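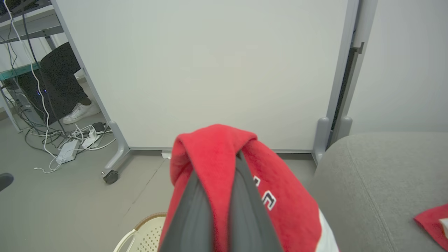

Crabtree Rolling Panel, white
Item 3111
Sold by Hotier – furniture for shared rooms

We have stocked room dividers for a long time, and the Crabtree is the one we keep putting up in our own building. It's a big plain white panel in a thin gray frame, standing on gray metal legs with small black casters, and you can push it across a room with one hand while holding your coffee in the other. We love it!

What you can do with it

Most people buy their first one to split a room. Put it between a row of desks and a work table and you get a quiet side and a busy side, with a clean white background for whatever is happening in front. It is especially good behind fabric. If you sort, fold, mend or photograph clothes, a strong color such as red shows up beautifully against it, and printed lettering is much easier to check than it is with shelves and cords in the background.

The face also takes dry-erase marker. We wipe ours with a soft cloth and a little water, and every December we give them a proper going-over with mild soap. Please skip the scouring pads (we tried one, and the dull patch is still there).

The legs

The legs curve out at the foot, so the panel stands steady when somebody brushes past it. The ends are rounded, which is kinder to ankles and to long garments hanging off the edge of a table. Casters are fitted at the factory. Two of them lock with a toe press, and we suggest locking both before you write on the board.

There is open space under the panel, between the bottom of the frame and the floor. Customers ask us about this a lot. It lets air move through the room, and it leaves you somewhere to run a power cord from one side to the other. The small casters will roll over a thin flat cable, but they don't like a thick bundle or a power strip, so move those out of the way first or lift that end of the panel over. If your room has as many cords as ours, the Lutent floor channel is a nice thing to add. It lies flat, and the wheels cross it with hardly a bump.

Putting it together

Allow 30 minutes and have a second person there for the step where the panel goes onto the legs. Everything you need is in the carton, including the hex key. There are 14 bolts. Leave them all finger-tight until the panel is upright and square, then go around and snug them down. If the frame rocks on your floor, loosen the two lowest bolts, let it settle, and tighten again.

Good to know

Surface: smooth white, both sides
Frame and legs: gray metal
Wheels: black casters, two locking
Joins to: other Crabtree panels, with the side clip (sold separately)
Warranty: 3 years on frame and casters
Suitable for: hard floors and low carpet

It isn't a soundproof wall. It takes the edge off chatter at the next desk, but a phone call will still come through. For that, look at the Misley felt screen, which has the same kind of legs and lines up with this one – a white panel for the work side and felt for the desk side makes a very pleasant room.

Spare casters, side clips and replacement bolt packs are kept in stock and can be ordered with the panel or later on. Give the item number when you write to us so we send the right size.

Page updated July 2023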